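# Volver a hacer pan (y a comérmelo)

Llevaba desde noviembre sin tocar la masa madre. La dejé al fondo de la nevera, en un tarro que antes fue de mermelada, y cada vez que lo veía cerraba la puerta muy despacio, como quien se cruza con un vecino al que le debe dinero.
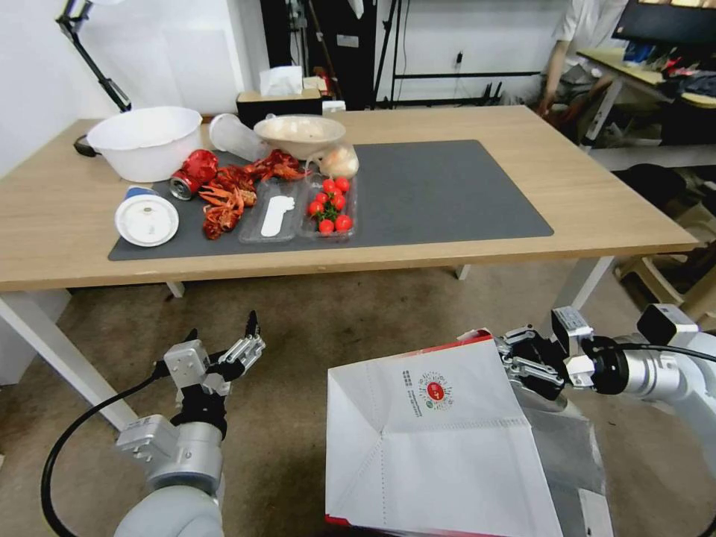 El caso es que la semana pasada me escribió Nele Diekmann, con la que compartí piso hace mil años, para preguntarme por aquella hogaza de centeno que hacíamos los domingos de lluvia. ¡No me acordaba de la receta! Estuve una tarde entera buscando la libreta y al final apareció dentro de una caja de zapatos, entre facturas viejas y un mapa de Gasholm.

La receta pedía 400 gramos de harina de centeno y un agua «templada tirando a fresca», que a ver quién entiende eso. Yo hice lo que pude. Refresqué la masa madre dos días seguidos (olía a acetona, luego a yogur, luego ya a algo decente) y me puse a amasar con la radio puesta.

El primer pan salió plano como una baldosa. Me lo comí igual, tostado, con aceite y mucha sal — y tan contenta. El segundo lo dejé levar ocho horas y ya tenía otra pinta: corteza oscura, miga húmeda y ese puntito ácido que me devolvió de golpe a aquella cocina.

Le mandé media hogaza a Nele por mensajería. Tardó tres días en llegar y dice que estaba perfecta, aunque sospecho que es muy educada.

Ahora quiero probar con semillas. Si alguien tiene un truco para que no se caigan todas al cortar, que me lo deje en los comentarios, por favor, que tengo la encimera hecha un comedero de pájaros.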